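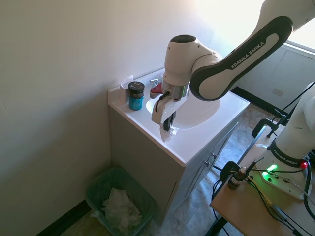

Lavabo blanco con grifo de una palanca y brazo Franka Emika.

Inicio | Guías | Descargas | Centros | Contacto

Actividades de recreo > Ajedrez escolar > Kit Zesell

3. Preparar la liga del recreo

Si ya has repartido los tableros y el alumnado sabe mover las piezas (sección 2), llega lo mejor: ¡la liga! Con el kit Zesell se monta en una tarde y después casi camina sola. En esta sección preparamos los grupos, el calendario de partidas y el panel de clasificación. La primera ronda queda para la sección 4.

3.1 Antes de empezar

Ten a mano:

- la caja azul con las 100 tarjetas de jugador
- el cuaderno de problemas Clemov (trae 277, ordenados por dificultad)
- el panel de clasificación y sus imanes
- los relojes, con pilas puestas
- la lista de inscritos, con nombre y curso

Nota: las tarjetas de la edición anterior también sirven, aunque el color de los niveles cambia un poco. La tabla de equivalencias está en el anexo B.

3.2 Formar los grupos

1. Escribe el nombre y el curso de cada participante en una tarjeta. Con lápiz, que siempre hay cambios en la primera semana.

2. Pide a cada niño que resuelva los cinco problemas de la página 4 del cuaderno Clemov. Bastan diez minutos. Diles que no es un control y que pueden dejar en blanco lo que quieran – muchos se relajan en cuanto lo oyen y se lanzan a probar jugadas rarísimas, ¡algunas buenísimas!

3. Anota los aciertos en la esquina superior derecha de la tarjeta.

4. Ordena las tarjetas por aciertos y haz grupos de seis. Si sobran jugadores, amplía los últimos grupos a siete. Nunca dejes un grupo de menos de cuatro.

5. Revisa la mezcla de cursos. Un grupo en el que conviven tercero y sexto funciona de maravilla, siempre que el nivel sea parecido.

6. Ponle nombre a cada grupo, o mejor, que lo pongan ellos. En el colegio Sikier, donde probamos el kit, salieron «Los Peones Furiosos» y «Jaque y Merienda», y todavía hoy se saludan así por el pasillo.

Precaución: no expongas los aciertos de la prueba inicial en el panel. Son para quien organiza.

3.3 Preparar el calendario

1. Decide cuántos recreos a la semana habrá liga. Nuestra recomendación es empezar con dos. Con tres se pierden jugadores en cuanto llega el buen tiempo y el patio llama.

2. Copia la plantilla de emparejamientos que corresponda al tamaño del grupo (hojas E6 para seis jugadores, E7 para siete). En la E7 descansa un jugador por ronda, y aparece marcado con una D.

3. Rellena la plantilla siguiendo el orden alfabético del grupo.

4. Reserva el último recreo de cada mes para partidas aplazadas. Si terminas el curso en junio, deja además libre la semana final para la fiesta de entrega de diplomas.

5. Cuelga una copia en la puerta de la sala y guarda otra en la carpeta.

Nota: cuando alguien falta, la partida se aplaza una sola vez. La segunda ausencia se anota como tablas. Es una norma suave y con primaria nos ha dado muy buen resultado.

3.4 Ajustar los relojes

1. Mantén pulsado el botón central hasta que parpadee la pantalla.

2. Elige el modo P3 (ocho minutos por jugador, sin incremento). Para primero y segundo de primaria, usa el P1, que solo cuenta los turnos.

3. Pulsa otra vez el botón central para guardar.

4. Comprueba los dos lados con un toque de palanca.

Precaución: los relojes se golpean con la mano que mueve la pieza, y con suavidad. Merece la pena ensayarlo todos juntos antes de la primera partida. ¡Les encanta!

Si la pantalla muestra E2, quita las pilas, espera un minuto y repite desde el paso 1. Si el aviso vuelve a salir, escribe a Akbulut indicando la referencia 1636, que es la del modelo de reloj incluido en el kit.

3.5 Montar el panel de clasificación

1. Coloca el panel a la altura de los ojos de los más pequeños. Es fácil olvidarlo y ponerlo a la nuestra.

2. Pega una banda imantada por grupo.

3. Da un imán a cada jugador y deja que lo decore. Rotulador permanente, por favor – los de pizarra se borran con el roce.

4. Sitúa todos los imanes en la casilla 0.

5. Tras cada partida, los dos jugadores van juntos al panel y mueven sus imanes: tres casillas por victoria, dos por tablas y una por partida perdida y terminada.

Ese punto por terminar la partida fue idea de Hatice Aksoy, maestra de quinto, y es lo que más nos gusta del sistema. Los niños que antes abandonaban al perder la dama ahora siguen hasta el final, y se llevan alguna sorpresa estupenda.

3.6 Repartir las tareas

1. Nombra dos ayudantes por recreo, de cursos altos. Uno reparte tableros y el otro recoge resultados.

2. Entrégales la ficha plastificada de dudas frecuentes (enroque, peón al paso, rey ahogado).

3. Cambia de ayudantes cada dos semanas para que pueda participar todo el que quiera.

Nota: los ayudantes pueden jugar la liga. Sus partidas se ponen en primer lugar.

Con esto la liga está lista para arrancar. Continúa en la sección 4, «La primera ronda».

Texto de la guía: Taner Kurtuluş. Última revisión: 2025-05-10

2423 visitas | Compartir | 9 comentarios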